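Two-armed gripper bench

By Halyna Hrytsenko, January
12 shares | 2 comments

A two-armed gripper bench is a table with a pair of robot arms fixed along one edge, used for trying out grippers side by side on ordinary objects. The idea is a simple one, and it has been reached separately in a good many workshops over the years: if two grippers are to be compared fairly, they ought to share the same table, the same light and the same muddle of things to pick up. The name is sometimes shortened to "pair bench", particularly among people who learnt the work at Gasholm, where Torunn Holmgren ran a long series of trials on pointed and padded fingertips.

Most benches of this sort are closed in on three sides by plain panels, which keep the background steady for the cameras and, as a happy side effect, stop small things rolling off into the corners of the room. The arms stand at the open front edge, one to the left and one to the right, and are bolted to a beam so that either can be taken off and swapped without disturbing its neighbour. 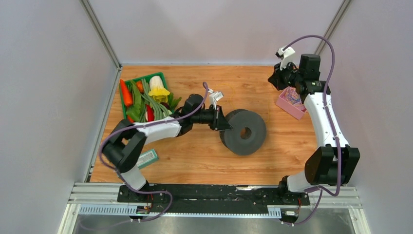
The choice of objects has always been the part that people argue over most fondly. Vegetables are a great favourite, whether real or made for play, as they come in awkward shapes and lie across one another in a basket in ways that no neat set of blocks ever will. Long thin beans test how finely the fingertips can close, while a cabbage asks for a wide opening and a bit of patience. Spools are valued for their flanges, which give a gripper an edge to work from, and open boxes of small tangled bits are kept for the harder rounds.

Cables deserve a word of their own. An arm that bends sharply at the elbow can tug on a line that looked perfectly slack at rest, and Sólveig Eskildsen, in her notes on the Juvance trials, put down a surprising share of spoilt runs to this alone. Her advice was to leave a generous loop near the base and another by the wrist - and then to move the arm slowly through its whole reach before the first run of the day.

A full comparison in the Juvance manner takes 600 attempts for each gripper, with the objects shuffled after every 12. Shorter versions exist, the best known being the Dizon round of 195, which suits a small workshop that wants a fair answer by teatime.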